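Search this blog
Type and hit enter
Search

Rice, rice, and more rice

So I've been pretty quiet on here since January and the reason is that I spend most of my evenings scooping rice with a gripper on a handle. My sister asked me on the phone what I do now and I tried to explain it and she said "so you play kitchen," and yeah, that's fair.

The longer version is that Kirstin Matheson and I are collecting demonstrations for a policy we want to train, the kind where the computer watches a whole lot of people do a task and then has a go at it with a real arm. We don't use the arm for collecting at all. You hold the gripper in your own hand, it has a camera on it, you do the job, and you save the episode. Then you put everything back and do it again. It's so much quicker than teleop! When I was at Jardine we had a teleop setup and on a good day I'd get 20 usable episodes out of it and a stiff neck. My best evening so far with the handheld ones is 92, and I stopped to eat in the middle.

Our task is serving rice. Open the cooker, pick up the ladle, get a scoop, move it to a bowl, put the ladle down, close the lid. Kirstin wanted to start with something easier (stacking cups, everybody starts with cups) and I talked her out of it, and I've apologized to her a few times since then. Rice sticks to everything. It sticks to the ladle, it dries on the fingers, and I've found it in my sleeves. Faizal Kusuma told me to try plastic beads for the first batch and I was too stubborn for that, I wanted the real stuff from day one.
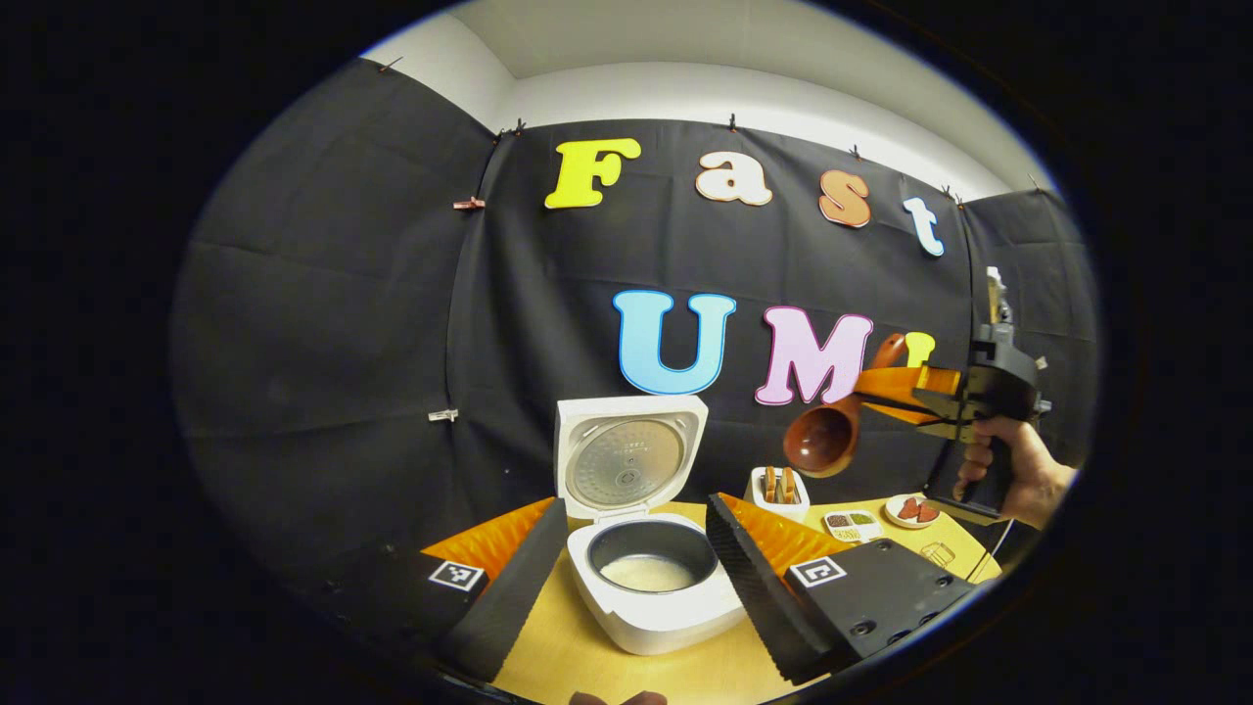
What surprised me most is how much the boring parts matter. The scooping itself I had down after an evening. The resets are what eat the time, and if you get lazy with resets you get lazy data. For a while I was putting the ladle down in the same spot every single time without noticing, and Kirstin pulled up a bunch of episodes next to each other and they all started the same way. A model trained on that is going to reach for that one spot forever. So now I have a little list taped up with different starting positions and I roll a die, which makes me feel like I'm playing the world's slowest board game.

The other thing is speed. I do things too fast when I'm by myself. Torquil Halliday came over to do a session and he moves like he's carrying soup across a church, and his episodes look gorgeous, and mine look like I'm late for a bus. We're keeping both for now. I'd like to train once on just his and once on the mix and see which one spills less.

Count so far is 397 episodes saved, and of those I've thrown out 74. Most of the bad ones are tracking getting lost when I swing the gripper around too quickly (see above, bus). A few are me starting the recording and then talking to Torquil for a minute with the ladle in the air. There's also a batch where I forgot to close the lid at the end, and I went back and forth on those - the scoop is good, the ending is wrong - and finally we trimmed them and gave them their own folder, so they aren't in the thrown-out number.

File names, by the way. Please pick a naming scheme before you start. I named mine things like "rice_good_2_NEW" and Blair Nisbet, who is writing the loader, sent me a message that was just a row of question marks. I spent an entire evening renaming and then broke the timestamps doing it, so that was another evening.

Next up is a second ladle with a different handle and a bowl that isn't the one bowl we've been using. Then Blair wants to do a first training run, even if it's tiny, just to find out whether the pipeline falls over. I'm voting for more episodes first but I think I'm going to lose that one. I'll post the loss curves if they're not too embarrassing, and if anybody has a good trick for getting dried starch off soft finger pads, leave it in the comments, I've been using a toothbrush.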